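Acta de la reunión de la asociación de vecinos de Ardeleanu
24 Jan 2024, en el local de la planta baja

Asistimos Radu Ilie, Sherif Helmy, Lucian Ene, Bereket Seyoum y yo, Tudor Stanciu, que me tocó otra vez escribir el acta porque perdí al sorteo de los palillos. Vinieron también varios vecinos de la escalera B, que entraron y salieron según les dejaba la cena. Empezamos tarde, con la estufa ya puesta y el café a medias.

1. Lectura del acta anterior

La leí yo en voz alta y se aprobó con una corrección: Lucian no dijo que el portón fuera "una vergüenza", dijo que era "una lástima". Queda cambiado. Bereket pidió que las actas sean más cortas y le dije que sí a todo, ya veremos.

2. Cuentas

Sherif repartió una hoja con los movimientos. En caja hay 2.543 euros, contando lo que sobró de la fiesta de julio. De ahí hay que quitar 167 del cerrajero, que por fin mandó la factura después de tres llamadas mías (la última bastante seca, lo reconozco). Radu preguntó por qué seguimos pagando la línea de teléfono del local si no hay teléfono. Buena pregunta. Sherif lo mira con la compañía y nos dice algo en la próxima.

Se aprueban las cuentas. Una abstención, la de la señora del segundo, que dijo que no había traído las gafas y que así no votaba nada.

3. Humedades de la fachada norte

Aquí se nos fue casi media reunión. Lucian trajo el presupuesto de Drundby, la empresa que arregló el tejado del bloque de al lado, y sube a 2.000 euros por sanear el zócalo y pintar. A mí me parece razonable, a Radu le parece un disparate, y estuvimos así un buen rato, los dos muy educados y sin movernos ni un palmo. Bereket propuso pedir un segundo presupuesto a Broria antes de decidir y todos nos agarramos a eso con mucho alivio. Lo pide él mismo esta semana.

Mientras tanto, los del bajo piden que no se rieguen los geranios del primero a manguerazos. Lo apunto tal cual.

4. Recogida de ropa de invierno

Este punto fue más alegre. La recogida sigue abierta hasta final de mes y hay ganas de repetir lo del año pasado, que salió muy bien - aunque acabamos con bolsas hasta en el cuarto de contadores. Recordamos lo que se pidió en el cartel: mantas, abrigos, jerséis y prendas de punto para estar en casa, todo lavado y sin bolas si puede ser. Mejor doblado que hecho un gurruño, que luego en el local nos pasamos la tarde estirando mangas. Antes de traer nada, echad un vistazo a los puños y a la cinturilla, que es lo primero que se da de sí.
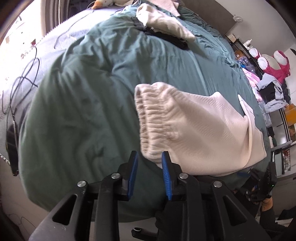
5. Mercadillo de Drarnenov

Nos han ofrecido una mesa en el mercadillo y Radu quiere que vayamos, con bizcochos y libros usados. El puesto cuesta 300, que a mí de entrada me dolió un poco, pero incluye toldo y luz, y el año pasado los de la escalera B fueron por su cuenta y volvieron encantados. Votamos y sale que sí por mayoría. Sherif paga la reserva y Radu se encarga de la lista de turnos, que colgará en el portal. Apuntaos pronto, por favor, que el turno de primera hora siempre acaba siendo mío.

Los libros se pueden ir dejando en la estantería de la entrada. Enciclopedias no, que pesan mucho y después hay que traerlas de vuelta.

6. Ruegos y preguntas

Bereket pide un espejo en la salida del garaje, porque el otro día casi se lleva por delante una bici (la mía, por cierto). Se mira el precio.

Lucian pregunta si se puede dejar el carrito de su nieta debajo de la escalera. Sí, siempre que no tape el cuadro de la luz.

Una vecina comenta que la bombilla del tercero parpadea. Subí a cambiarla al terminar y era el casquillo, así que sigue pendiente.

La próxima reunión se avisará con un papel en el ascensor, en cuanto Broria conteste. Trae las galletas Sherif.

Tudor Stanciu, secretario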